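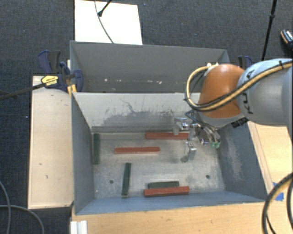
Evard Picture Pages: Bins, Room 2

Posted 2020-09-03

Welcome back to the least glamorous corner of the Evard site. The Lellomora pages have a harbor and a lighthouse, and the Crichton pages have a staircase people have been known to get married on. We have bins. According to the counter at the bottom of the old page, it was visited 540 times before we moved everything over here, and I'd like to believe that at least one of those visits wasn't me checking the counter.

The rules for this gallery are the same as for the last one. Things get shown in use, with whatever happens to be in them, and no one is allowed to line anything up first. I had a short phase of lining things up. The pictures looked like a catalog for a store I wouldn't shop in.

Red and green, open bin
Blocks lying every which way on a worn grey floor. A few of them have gone sideways, one has settled along the wall, and a red one near the front has an end up in the air like it's waiting to be called on.

The bin behind it
No blocks showing. I have a soft spot for a second bin, full or otherwise. One bin is a place where things end up, and two bins mean you have a system, or at least that you can tell visitors you do.

A word about the floor
I get more questions about worn surfaces than about anything else on these pages, which tells you something about the people who read them. My position hasn't changed. A bin floor should look like it's been through something. The mottling here is some of the best we've had up, light patches running into dark ones, and I've spent longer looking at it than I'll admit in print.

If you keep bins of your own and want to fix this kind of wear, I can't help you. I once repainted the inside of a bin at home. It took an afternoon, it looked wonderful, and I was then so worried about scratching it that I kept the screws in a coffee can next to it for most of a year. By November the can had its own label.

On long blocks
Cubes are easy. You can drop a cube in a bin from shoulder height and it will land looking like a cube. Long, narrow blocks have opinions. They lean on each other, they bridge across corners, and they always seem to leave a gap that's just a little too small for the next one. Anyone who has put away a set of them at the end of the day knows the final stage, where you stop arranging and start pressing on the lid.

Color helps less than you'd hope. Red against grey is easy to spot from across a room. Dark green is another matter, and I've lost more than one green thing to a shadow in the corner of a toy box. My own rule is to put away the dark ones first while I still care.

Things readers have asked for
More drawers. Noted. The Isterer drawer unit is still the most popular thing on the old page, and I'm told the one with the stuck handle has fans.

Bigger pictures. They're as big as the page will let me make them. I have written to the page about this.

Lids. I'm against lids as a matter of taste, as a lid turns a bin into a box, and boxes have their own gallery. It's looked after by someone with stronger feelings than mine, and we don't link to each other.

Fewer words. That one came in twice, from the same address.

Sending in your own
Send one picture at a time, please, with a line about what's in the bin. The whole Evard collection stands at 2,624 pictures, and only 20 of those are what I'd call proper open bins, so there's plenty of room. Buckets will be considered. Baskets go to the basket people, who are very pleasant and will thank you for it. Please don't tidy up before you take the picture. I can always tell, and I'll put it up anyway, but I'll be a little disappointed while I do it.

Next up on this page: trays, if I can find where I put them.

Back to Room 1 | On to Room 3 | All rooms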